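The Slow Return of the Secondary Pane

Fitting a second layer of glass behind an old window is cheap, reversible and older than most of the houses it is done to. Getting it to work without rotting the sill is a matter of air.

By Hammad Durrani

The terraces on the north side of Prullbridge were put up for railway clerks, and most of them still have their first windows. The sashes are softwood, the glass is thin, and the gaps at the meeting rails are wide enough in places to take a coin. In winter the rooms at the front lose heat faster than the boilers replace it. Owners who ask for advice are usually told to replace the lot with sealed double-glazed units, and in the conservation streets they are then told by the council that they may not.

Secondary glazing sits between those two answers. A separate pane, in its own light frame, is fixed to the room side of the existing window. The original stays where it is. The method has never gone away, but for a long time it had a poor name, earned by rattling aluminium sliders with brush seals that wore flat within a few winters. The products sold now are better made. The principles have not changed at all, and most of the failures I was shown while preparing this article came from ignoring them.

What the gap does

Heat crosses a window in three ways. It passes through the glass by conduction, it radiates from the warm side to the cold side, and it leaves with the air that leaks around the edges. Single glass is poor at resisting the first two, and an old frame is poor at resisting the third. In a draughty house the leakage can matter more than the glass, which is why a well-fitted sheet of plain acrylic can make a room feel warmer by a margin that its own insulating value does not explain.

A second pane adds a layer of nearly still air. Up to a point, a wider gap insulates better. Past that point the air starts to circulate, rising against the warm pane and falling against the cold one, and the gain flattens out. For heat alone a gap of 60 mm is already more than is needed, but it does no great harm, and since many old reveals are deep the frame is often placed wherever there is sound timber to screw into.

Noise works differently. Two sheets of glass close together tend to move together, and the space between them acts as a spring. The wider the space, the lower the frequency at which that spring has any effect, and traffic noise is mostly low. Uwe Fröhlich, an acoustic consultant who has worked on several of the Prullbridge streets, asks for the widest gap the reveal allows and for panes of different thickness, so that the two do not resonate at the same pitch. He also asks for the sides of the reveal to be lined with something soft. Few clients agree to the lining. It collects dust.

Small panes, large panes

The multi-paned sash raises a question that a plain one does not. Each glazing bar is a thermal weakness of a different kind from the glass: the timber insulates better than a single sheet, but the putty line around every small pane is a joint, and old joints leak. On a window with many bars the total length of putty is considerable. A window of this sort is a good candidate for a second layer and a poor one for almost any other treatment, as the bars are generally too slender to carry a sealed unit.
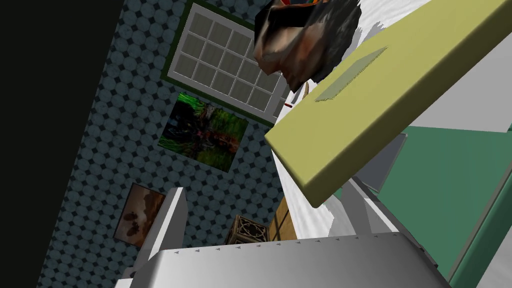 Svenja Hagedorn would go further. In her view the bars should never be repeated on the inner frame, whatever the catalogue offers, and a single undivided sheet should be used wherever the weight allows it. Bars on both layers never line up for anyone except a person standing directly in front, she says, and from any other part of the room the eye reads two grids. The inner layer should disappear.

The suppliers do not all agree. Clivari sells a range with applied bars and reports steady demand for it. Engelhardt dropped the option and now supplies only plain sheets, with the outer rails kept as narrow as the hinges permit. On cost there is little to argue over, as applied bars add labour and nothing else. On cleaning, the plain sheet wins without dispute.

Where a sash is tall, the inner frame has to be divided somewhere. The sensible place is behind the meeting rail of the original, where the new rail is hidden from the street and largely hidden from the room. Vertical sliders follow this line naturally. Hinged casements do not need a horizontal division, but they need room to swing, and a curtain pole fixed too low will stop them.

Where the water goes

The commonest complaint about secondary glazing is condensation on the outer pane. It has a simple cause. Warm air from the room holds moisture. If that air gets past the inner frame it reaches glass that is now colder than it used to be, as the room no longer heats it, and the moisture is left behind as a film on the inside face of the original window. It runs down, collects on the sill and soaks into the bottom rail.

The rule that follows is easy to state. The inner layer must be tight and the outer layer must be slightly loose. Any moist air that does get through can then be carried off by the small amount of dry outdoor air moving through the old joints. Sealing both layers, as careful householders are inclined to do, produces the worst result. One house I visited had silicone run around every part of the original sash and a brush seal on the inner slider. The lower rail could be dented with a thumb.

Gisela Ostermann surveys older buildings and has kept notes on 624 secondary-glazed windows over her working life. Most of the damp ones in her notes had a poor seal at the foot of the inner frame, where it met a sill that was not level. Fitters pack the gap with foam, the foam shrinks, and room air goes straight through at the coldest point. She recommends scribing a timber sub-sill to the old one and bedding it on a flexible sealant before any frame goes in. It takes a morning and is seldom priced for.

Humidity in the room matters as well. At 70 per cent relative humidity, common in a kitchen while pans are boiling, a very modest drop in surface temperature is enough to produce condensation. No window detail will make up for the lack of an extractor. Bathrooms are worse, and here the fabric of the wall comes into it too. Tiled walls absorb nothing, so the water vapour that a lime plaster would have taken up and released slowly stays in the air until it finds a cold surface. That surface is nearly always the glass.
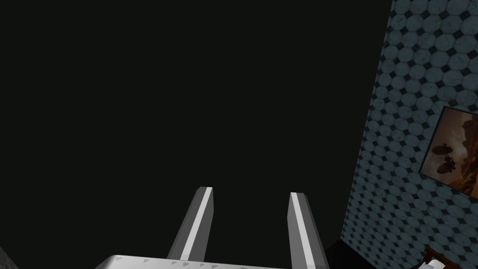 Fixing without damage

A reversible installation is the main argument put to conservation officers, and it is only a good one if the fixings are in fact reversible. Screws into the staff bead are acceptable, as the bead is a replaceable part. Screws into panelled linings or shutter boxes are not. Where shutters survive, the frame has to sit in front of them or between them and the sash, and there is often too little depth for either. Magnetic systems, in which a light acrylic sheet is held to a steel strip, need less depth than anything else on the market and leave only a line of adhesive.

Acrylic has drawbacks. It scratches, it expands more than glass, and a sheet that fits closely in winter can bow in June on a south wall. The strip must be wide enough to allow for that movement. Glass of 6 mm is heavier and stiffer, seals better against a compressible gasket, and does more for noise. It also needs two people to lift.

Anahera Wihongi, who runs the joinery shop at Wurkow, makes inner frames in softwood to match existing mouldings. Her frames cost more than aluminium ones and are slower to arrive. They can be planed to fit an opening that is out of square, and nearly every opening in a house of this age is out of square. An aluminium frame is a true rectangle and needs a timber surround to take up the difference, so the saving is smaller than the price lists suggest.

Means of escape has to be considered for any upstairs bedroom. A fixed inner sheet across the only opening window is not safe, and a lift-out panel is of little use to someone who does not know how it is released. A hinged frame with a plain handle is the better choice, with the key, if there is one, kept out of the equation altogether.

What to ask for

A quotation should state the gap between the panes, the glass thickness, the type of seal on all sides, how the foot of the frame will be bedded, and what the fixings go into. It should say whether the original sash will be overhauled first. Overhaul ought to come first: cords, pulleys and loose putty cannot be reached easily once the inner frame is up, and a sash that sticks will not be opened to let the cavity dry.

Owners should also ask how the inner pane is opened for cleaning, and should try the mechanism on a sample of the same size as their own window. A small showroom slider moves freely. A full-height one with heavy glass may not, unless it has spring balances rated for the load. The rating is marked on the balance, and the fitter should be able to say what it is.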